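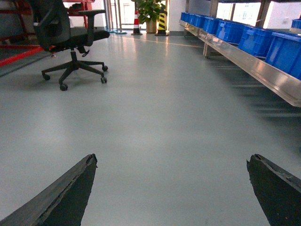 Margaux Hoarau wrote to ask whether the Sturkance service is meant for buildings that already have robots, or for those still deciding whether to buy one. The second half of her letter put the matter plainly: her department had been shown three sales presentations in a year, and none of them had said what happens after the machine is delivered. Several members have raised the same point, and the Equipment Review section has therefore given most of its space in this issue to the service and its terms.

Sturkance is a paid trial and support service for mobile robots with gripping arms. It is offered by Kistov to warehouses, teaching workshops and stockrooms. The subscriber does not purchase the robot. Kistov supplies the base, the arm, a two-finger gripper and a small camera mounted at the wrist, and the subscriber supplies the floor, the shelves and the work. The monthly fee is $1,905. It includes remote support during business hours, one site visit per quarter and replacement of worn gripper fingers.

The finger replacement deserves attention. Gripper tips are consumable parts, and on sites where the robot handles rigid plastic bins all day they can become ragged well before any other component shows wear. Under most lease agreements reviewed by this section, tips are billed separately. Under Sturkance they are not, provided that the subscriber returns the used pair in the envelope supplied. Subscribers should keep one spare pair on site at all times. Kistov will send it on request but does not include it in the first shipment.

Enrollment begins with a floor survey. A technician drives the robot by hand along each aisle and past each rack while the wrist camera records. Shelf heights, bin positions and furniture are then marked on a site plan, together with glass doors and windows, which can cause difficulty in bright daylight. Polished floors are accepted. The survey form asks the subscriber to list any item on casters, including office chairs and carts, and to state whether it has a fixed place. Items without a fixed place are treated as obstacles wherever the robot meets them.

Viola Benedetti reviewed the service on behalf of this section over a period ending in May. In her trial, the robot was assigned 221 bin moves between a receiving shelf and a packing table. It completed 170 without help. The remaining 51 required a person to step in, most often when a bin had been pushed too far back for the fingers to reach the rim. Ms. Benedetti noted that the rate improved once staff were shown how far forward a bin should sit – a matter the printed guide covers in a single sentence on its last page. She has asked Kistov to move that sentence to the front.

Her report also comments on the Jasier software, through which tasks are assigned. The task list is clear and can be learned in an afternoon. The alert settings are less satisfactory. Every pause longer than ten seconds produces a message, and the interval cannot be changed by the subscriber. Kistov's support desk can change it, and did so on the same day it was asked.

Members comparing offers may wish to consider the Pruitt lease as well. Its monthly charge is lower, at $1,180, but the survey, the site visits and all gripper parts are extra, and the minimum term is two years. Sturkance may be ended after six months with thirty days' written notice. For a site with a steady and predictable workload, the Pruitt terms may still prove less costly. For a site that has never operated a robot, the shorter commitment is the stronger offer in the view of this section.

Two conditions in the Sturkance agreement should be read with care before signing. The first permits Kistov to retain survey recordings for the length of the subscription and for one year afterward. The second requires that aisle widths remain as surveyed, and a rearranged room must be surveyed again at the subscriber's expense.

Ms. Benedetti's full report, including her table of interrupted moves, is available to members from the section office. Requests should be addressed to Maxence Lefèvre. Members who have used either service and are willing to share their maintenance records are invited to write to the same address.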